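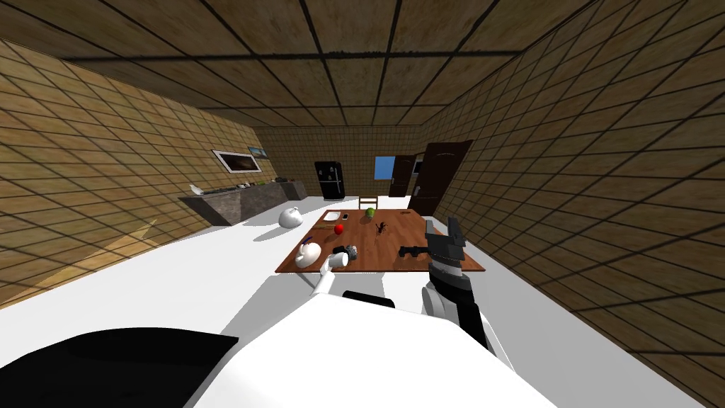 Itziar Moya had the ending of Silerard before she had a main character. The fantasy manga reached chapter 14 in May, and readers are still arguing over why the ferryman Markari handed his own brother to the Salazar clan.

"I drew that page first," she says. "It sat in a drawer for four years while I worked out who these people were."

Moya writes and draws the series by herself, apart from the backgrounds, which she shares with a friend from art school. Chapter 14 took 546 hours by her own log. She doesn't recommend keeping a log.

Asked whether Markari is a traitor, she takes a while to answer. "He made a deal in chapter three and he's kept it. People skipped that bit because there was a sword fight on the next page."

The colour pages were cut back this time to make room for the siege of Clitton, a harbour town that readers had only seen on maps. She says the grey wash suits it, and that she was sick of painting water anyway.

A theory doing the rounds says the clan's leader died years ago and someone else wears the mask. Moya has read it. "Parts of it are good. The bit about the gloves is wrong."

She is now pencilling chapter 15, which opens in the brother's cell.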